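Clothing Care and the Length of Use of Garments in Student Households

Student project report, Textile and Consumer Studies
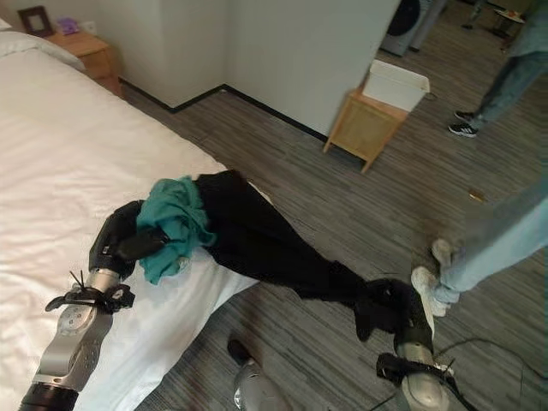 Lucian Gavrilă

Jul 22, 2026

1. Introduction

This report presents the project which I made during the second term of my studies. The subject is the care of clothing at home, and how the habits of care can make the life of a garment longer or shorter. I chose it because I live in a student residence in Grisley, where the laundry room is shared, and I noticed that many residents throw away clothes which have, in my opinion, still some years of use in them.

When I came to this country I brought one suitcase. My grandmother in Mocanu had taught me to mend a hem and to sew a button with a shank of thread, and I believed that everybody learned this at home. In the residence I understood that it is not so common. One neighbour asked me to repair the pocket of his jacket, and then his roommate came with a pair of trousers, and in this way the idea of the project appeared.

The question of the project is the following: which habits of washing, drying and storing have the strongest connection with early disposal of clothing among students?

2. Background

The literature of our course divides the life of a garment into production, purchase, use and disposal. The use phase is often treated shortly, although it is the phase where the owner has the most influence. Washing causes abrasion, because the fibres rub against each other and against the drum. Heat in the dryer weakens the elastic yarns and can shrink cotton. Colour is lost partly by washing and partly by sunlight, when the laundry is dried outside.

There is also a social side. In older households the care of clothing was a skill passed inside the family, mostly from women to daughters. When the price of clothes went down, the skill lost its economic value, and a person who earns a salary may calculate that a new shirt costs less than an hour of mending. I do not judge this calculation. However, students usually have more time than money, so I expected that they would mend more than other groups. As the results will show, I was wrong in this expectation.

3. Method

I prepared a questionnaire on paper and distributed it in two residences, one in Grisley and one in Nulholm. I received 143 completed questionnaires. The questions concerned the temperature of washing, the use of the dryer, the way of storing clothes, and the last garment which the person had thrown away, with the reason.

In addition, I made interviews with six residents. Each interview took place in the resident's own kitchen or in the laundry room and I wrote notes by hand. I did not record the sound, because two persons were not comfortable with it and I wanted to treat all of them in the same manner.

The questionnaire was first tested in October with members of my tutorial group. After this test I changed the question about temperature. In the first version I asked for degrees, but the machines in Grisley show only "cold", "warm" and "hot", and the answers were not useful. I also removed a question about ironing, to which almost every answer was the word "no".

4. Results

4.1 Washing

The most common programme was "warm", and most of the residents used it for everything: towels, jeans, sweaters, underwear. Sorting by colour was rare. The reason given most often was the price of the machine. A load costs the same if the drum is full or half full, and so people wait until the drum is full and put all inside. One resident explained to me that sorting is "for people with a house."

Dark trousers suffer particularly from this practice. Several persons wrote that their black trousers became grey at the knees and on the seat, and that they stopped wearing them to work. For a student with a job in a restaurant or a shop, where black trousers are required, this is a real expense. Turning the trousers inside out before washing and choosing the cold programme would slow down the fading, and both are free of charge. Only a small part of the respondents did so.

4.2 Drying

In Grisley there is no outdoor line and the use of drying racks in the corridor is forbidden by the fire rules. The dryer is therefore almost universal. In Nulholm the residents have a yard with lines, and they use it from spring until the first frost. The complaint of shrinking was much more frequent in Grisley, and the complaint of faded colours was somewhat more frequent in Nulholm. I consider this as agreeing with the literature, but the two groups are not equal in size and I would not make a strong claim.

Over-drying was mentioned in four of the interviews. The dryers have a timer and no sensor, and people choose the longest time in order to not come back twice. The clothes then stay in the hot drum and take deep creases, which are difficult to remove without an iron.

4.3 Folding and storing

I expected this part to be of little importance, but it gave me the most interesting conversations. Clean laundry is often put on the bed and stays there until the night, when it is moved to the chair. In the morning it returns to the bed. A resident of Nulholm described this circulation to me with much humour, and she said that some of her T-shirts have never seen the inside of the closet.

The practical effect is that clean and worn clothes become mixed, and then everything is washed again. By the estimate of the residents themselves, this extra washing is considerable. Each unnecessary wash takes away something from the fabric, so the storage habit is connected to wear in an indirect way.

Trousers were the garment which people found most annoying to put away. A T-shirt can be folded badly and still go into a drawer, while trousers are long and need a flat surface. The method which I learned at home is to lay one leg over the other, match the inseams, pull the cloth smooth from the waist to the cuff, and fold in half and then in thirds. I showed it in the interviews when people asked.

4.4 Reasons for disposal

The first reason was "does not fit any more", which includes shrinking. The second was a small damage: a missing button, an opened seam, a broken zipper. The third was fading. Damage which makes the repair truly impossible was seldom reported. When I asked in the interviews why the small damage was not repaired, the answers were that there was no needle in the room, or that the person was afraid to make it worse.

5. A small trial

After the interviews I organized a mending table in the common room at Grisley. The fabric store Fandham gave us remnants and a box of mixed buttons, for which I am thankful. The residents came with buttons, hems and one very damaged backpack. I noticed that most of them, once they had done one button with help, did the next one alone. The trial was short and I did not measure its effect, so I mention it only as an observation.

6. Limitations

The respondents chose themselves to answer, and a person who is interested in clothes is probably more willing to fill in such a questionnaire. The answers about temperature are from memory. I also know many of the residents in Grisley personally, and it can be that they wished to please me. Finally, English is my third language, and in the interviews I may have lost some shades of meaning.

7. Conclusions and recommendations

The habits with the strongest connection to early disposal were the use of one warm programme for all clothes, the long drying time, and the lack of basic mending tools. I recommend to the residence office the following:

- a printed sheet beside the washing machines with advice for dark colours and for knits
- a folding table in the laundry room, where at present there is only a window sill
- a sewing kit which can be borrowed at the front desk, the same as the vacuum cleaner
- permission for drying racks inside the rooms

The residence office has answered to the last point that it will be considered together with the question of humidity. I left one sewing kit at the front desk in Grisley when I handed in this report.

6 comments
2 shares

Related reports
Bicycle Parking at the Nulholm Residence
Food Waste in Shared Kitchens
Second-Hand Textbooks and Their Prices
Noise in the Grisley Study Rooms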